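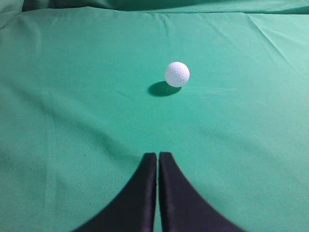

A white golf ball on green cloth, dimples and all.

How to Clean Golf Balls at Home
Posted 23/01/2023 in Susetti Home Notes

If your garage is anything like mine, there's a bucket in it somewhere full of golf balls you meant to wash last August. I finally got to mine over the weekend (it took most of an afternoon, with a long break for soup), and I was so pleased with how they came out that I thought I'd write the whole thing down for you.

What you'll need
A bucket of warm water
A squirt of dish soap
An old soft toothbrush
A cloth you don't mind getting damp, plus a dry one

Step 1. Let the balls soak in the soapy water for almost 7 minutes. Longer is fine if the phone rings.

Step 2. Scrub each ball in small circles with the toothbrush. The dirt loves to hide down in the dimples, so keep turning the ball as you go, and go easy over any printing!

Step 3. Rinse in clean water and roll each one around in the damp cloth.

Step 4. Spread the dry cloth out on a table and set the balls on it overnight. I like a solid dark color, as any grime you missed shows up nicely next to it. A few wrinkles in the cloth are welcome, too, and help keep the balls from wandering off onto the floor.

Grass stains that won't budge can have a second soak with a spoonful of white vinegar in the water.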